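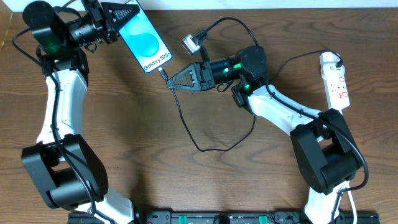
Gedley Repair & Reuse – Phone Bench Team

We need a few more people on the phone bench

Hi, and thanks for clicking through! I run the phone bench at Gedley, and I'm looking for part-time charging and check-in assistants to start in September. If you're the person in your family who gets handed everybody's phone with a "can you see why it won't charge?", please keep reading, because that is pretty much the job.

We take in used and returned smartphones from shops, offices and regular folks in the Rengifo area, look them over, charge them, test them and get them ready for their next owner. Last season 229 phones came across our bench, and the pile is only getting bigger (I say that happily, most days). The testing gets done, but the plugging in, the wiping down and the writing of labels is where we keep falling behind, and I'd love some company back there.

What you'd be doing

Mostly you'd be working at a table with phones, cables and a power strip. A phone comes in, you give it a number, you plug it in and you see if it wakes up. Once it's charged you unplug it, check the port, look over the glass and the edges, and fill out a card. Then on to the next one. It sounds simple and a lot of it is, but there's a knack to it. You learn to feel when a plug hasn't gone all the way in. You learn to tilt a screen under the light to find the hairline scratches, and to tell a scratch from a smudge, and a smudge from the lamp shining back at you off the glass.
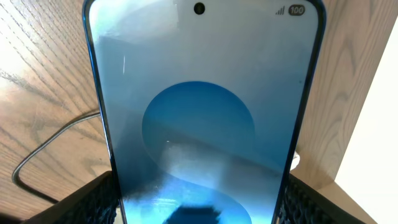
I also care a lot about the cards. We use a little inventory program called Itska, and it's only as good as what we type into it. Battery level when it came in, battery level when it left the cable, anything odd about the screen, which cable you used. I'm a bit of a pest about that last one – we once spent most of an afternoon blaming a batch of perfectly good phones for one bad cable. So if your handwriting is terrible, that's fine, mine is too, but please be willing to write things down.

You'd also help keep the table in order. Cables get loose and wander, they always do, and I like the work surface wiped and the leads coiled before we lock up.

Who I'm hoping to hear from

You don't need a tech background. I came to this from a fabric store! I'd like somebody patient, gentle with their hands and okay with doing a small thing carefully many times over. Good eyesight helps, with glasses or without. You should be comfortable sitting for a stretch, though we do break often and you can stand at the bench if you like that better (I usually do).

You need to be 18 or older, and you need to be all right with our privacy rules. Some phones come to us with people's stuff still on them. We don't scroll, we don't peek, we don't talk about it. If a phone opens up to somebody's pictures, you put it face down and flag it for a wipe. I'm chatty about almost everything else, but I'm strict about this one.

Hours and pay

Shifts are 6 hours, with a paid lunch break in the middle. Most people work two or three shifts a week, and I try hard to build the schedule around school runs, classes and other jobs. Pay is by the hour, with paid training, and I'll go over the rate with you on the phone before you bother coming in. We're in the Vidon Building, second floor, with an elevator, and the bus stops right out front. Parking is so-so. 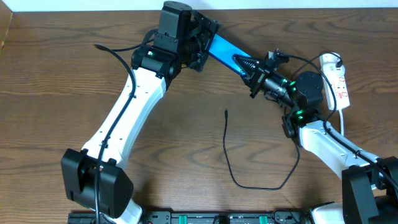
Do I have to bring my own tools or cables?

Please leave them at home. We supply every cable, plug and cleaning cloth you'll use, and keeping personal chargers off the table makes it much easier to track down a bad one.

How to apply

Send a short note through the contact form on this site with "Phone bench" in the subject line. A resume is nice, but a few honest sentences are just as good. Tell me when you're free, whether you've done any fiddly work before (sewing, model kits, jewelry, fixing bikes, it all counts) and how best to reach you. I read all of them myself and I'll write back either way, though it can take me a few days when a big delivery lands.

If it looks like a fit, I'll invite you over for a paid tryout at the bench. You'll charge and check a few phones alongside me, fill out the cards and ask whatever you want. Wear something with sleeves you can push up.

Posted July 19, 2019. Open until the spots are filled.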